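Tema 5. Obsolescencia y consumo (apuntes de clase)

Economía del medio ambiente, grupo de tarde. Ojo, faltan los gráficos, los sube Szymon Dudek al aula virtual.

Repaso de lo anterior: externalidad = coste que paga un tercero. El precio no lo recoge. De ahí venía lo del impuesto pigouviano, entra seguro.

Obsolescencia, tipos. Técnica: sale algo que funciona mejor. Psicológica: el aparato sirve pero ya no apetece (moda, publicidad). Funcional: no hay recambio, o no hay soporte, o arreglarlo cuesta mas que comprar otro. No son excluyentes, en el examen suelen pedir un caso mixto.

Bien duradero: el consumidor compara precio de hoy con servicio futuro. Problema del monopolista: si vende algo que dura mucho compite con sus propias ventas pasadas. Solución clásica, alquilar en vez de vender. O acortar la vida útil. Ver lectura de McIver, las 2 primeras secciones.
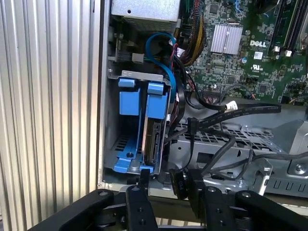
Fig. 2. Interior de un ordenador de sobremesa Dell: fuente de alimentación, placa base y disipador.

Decisión de reparar. Se repara si coste de reparación + riesgo < precio del nuevo menos valor residual. Ejemplo de la pizarra: equipo nuevo 600 euros, vida esperada 5 años, o sea 120 al año sin descontar. Con descuento cambia, hacedlo en casa. El riesgo es lo dificil de medir: información asimétrica, el taller sabe más que el cliente (mercado de los limones, tema 3).

Caso Skorilville: vale municipal para reparaciones. Los talleres subieron precios, parte de la ayuda se la quedó la oferta. Depende de elasticidades!! Dibujar las dos curvas.

Políticas: garantía más larga, etiquetado, responsabilidad ampliada del productor, IVA reducido en arreglos. Comparar quién paga en cada una.

Para el próximo día: leer a Schwaiger entero y traer resuelto el ejericio del descuento. Entrega del comentario, 13 de noviembre de 2020, por el aula virtual, no por correo.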